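# Two-armed robot takes shape in shared Tundia workshop

Oct 5, 2022

Members of the Tundia shared workshop have spent the months since April building a two-armed robot that can handle everyday household items. The machine, known in the workshop as Erix, can now pick up a range of small objects from a table, and its builders have moved on to bags and other soft things.

The project has a budget of 4000 pounds, paid out of membership fees and a small grant from Kermani, a local electrical supplier. Most of that went on the arms, which were bought second-hand from Lenico, a packaging firm that was clearing out an old line. The members made some of the smaller parts themselves and wrote the control software in the evenings.

Bags were chosen as the next job after the group asked other workshop users what they would want a home robot to do. Packing and unpacking shopping came up more often than anything else, ahead of folding clothes and clearing plates. A box keeps its shape when it is gripped, but a fabric bag sags and twists, and the handles end up somewhere different each time. The group also wanted a task where one arm could hold something steady while the other worked.

On the table for the current round are a small green tote bag with a light blue strap, a lime-green ring toy, a boxing focus mitt, a roll of clear packing tape, a pair of scissors with black handles and a bright blue cardboard box. The right arm takes hold of the bag by its rim, near a handle, and the left comes in from the other side with its fingers open. 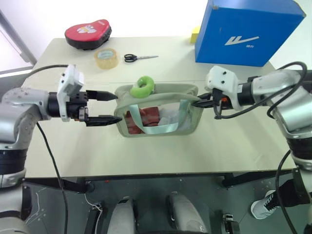

The grip on the rim has taken the most work. In early attempts the fingers closed too low and caught the contents along with the cloth, or closed too high and missed the bag altogether. The group changed the approach so that the gripper comes down at an angle, and then slowed the last part of the movement. A full attempt at the bag task now takes 3 minutes, a good deal longer than a person would need, and the members say speed can wait until the movements are dependable.

By the end of last month the workshop had saved 1296 attempts. Each one is kept with a short note on how it ended, including those that failed. The notes are written by whoever is at the bench, and the group admits that the early ones are patchy. A standard form has been used since the summer, and the older notes are being rewritten where there is enough to go on.

Cables have been another problem. The arms need a fair amount of slack to reach across the table, and in the first version a loose loop caught on the edge of the bench and pulled out a connector. The runs have been changed twice. The builders would like to fit proper guides along the links but have not yet found any that bend easily enough at the elbow.

The robot is run only when at least two trained members are in the room - one to operate it and one to stay beside the stop switch. Other users can watch from the far end, and the bench saws are left off during a run so that a shout can be heard. The workshop's insurer asked for the rule in writing before it would extend the cover, and a copy now hangs by the door.

Not everyone was in favour at the start. Some members complained that the build took up the best table, next to the window, and that the woodworking side had lost storage to it. After a meeting in the summer the robot group gave back one set of shelves and agreed to keep to fixed hours. The arrangement will be looked at again in the new year.

The next job on the list is taking items out of a bag and placing them in a box, followed by the same thing in reverse. The group also plans to try thinner carrier bags, which have so far slipped through the fingers, and is testing rubber pads of different thickness to see if they help. Kermani has offered a further supply of cable and connectors for the work.

Plans for the arm brackets and the wiring will be put in the workshop's shared folder once they have been checked. Members of other workshops can ask for a copy at the front desk. An open evening is also planned, though the date depends on whether the heating in the main room has been repaired by then.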